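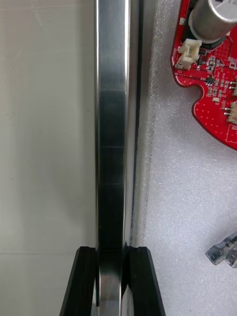 Kitchen > Cleaning and Care > Stainless Steel

How to Clean and Polish Brushed Stainless Steel

Brushed stainless steel shows fingerprints, water spots and grease more than almost any other finish in a kitchen. It is also easy to scratch if you use the wrong pad. The method on this page works for refrigerator doors, long bar handles, range hoods, dishwasher fronts and towel rails. It does not apply to coated "fingerprint resistant" steel, which should only be washed with soap and water.

What you need

- Dish soap
- Warm water in a bowl
- 2 microfiber cloths, one for washing and one for drying
- White vinegar in a spray bottle
- Mineral oil, food grade
- Baking soda, for stains only
- An old soft toothbrush

Do not use steel wool, green scouring pads, oven cleaner or anything with chlorine bleach in it. Bleach can pit the surface, and pits do not polish out. Steel wool leaves bits of plain steel behind that rust later, and people often take that for the appliance itself rusting.

Step 1. Find the grain

Brushed steel has fine lines running in one direction. On doors it is usually up and down or side to side. On bars and handles it often runs the length of the piece, but check yours. If you can't see it, shine a flashlight across the surface at a low angle. Every wipe from here on follows the grain.

Step 2. Wash

Put a small squirt of dish soap in the warm water. Wet the first cloth, wring it out well and wipe along the grain. Go over greasy spots twice before you reach for anything stronger. Around handles, use the toothbrush where the bracket meets the door. Grease collects there and turns brown.

Rinse the cloth in clean water and wipe again. Soap left on the steel dries to a dull film, and most streaks people complain about are soap.

Step 3. Vinegar for water spots

Spray the vinegar on the cloth, not on the appliance. Overspray runs into control panels and door seals. Wipe with the grain, then wipe once more with plain water. If you have stone countertops, keep the vinegar well away from them. It will etch marble and limestone.

Step 4. Dry

Dry right away with the second cloth. Air drying puts the water spots back, especially with hard water.

Step 5. Oil

Put a few drops of mineral oil on a dry corner of the cloth and work it along the grain in long strokes. You want a very thin coat. If the surface feels slick, you have used too much -- buff it off with a clean part of the cloth. Skip this step on anything that gets hot, such as the back panel of a range.

Olive oil works in a pinch, but it goes sticky after a while and picks up dust.

Stuck-on stains

Mix baking soda with enough water to make a paste. Spread it on the stain and leave it for a few minutes, then rub gently with the grain and rinse. Try it on a hidden spot first.

Scratches

Light scratches that run with the grain tend to blend in. Scratches across it do not. You can soften them with a fine abrasive pad made for stainless steel, 600 grit, used wet and only in the direction of the grain. Work over a wider area than the scratch so you don't leave a bright patch. Deep gouges need a refinishing shop.

How often

Wash handles once a week and doors when they look like they need it. The oil lasts a few weeks in most kitchens. Steel near the stove needs it wiped off and redone sooner.

Reader notes

Sarla Pant writes that an old cotton T-shirt works as well as microfiber for the drying step. It does, as long as it has no printing on it and has not been through the dryer with fabric softener.

Lindsay Hapeta asks if glass cleaner is all right. Check the label. Ammonia-free types are fine for a quick touch-up -- they won't cut heavy grease.

Page last checked 27th February.

We use cookies to remember your settings. Accept | Manage choices

Contact | Copyright Clunditz Home Guides | Back to top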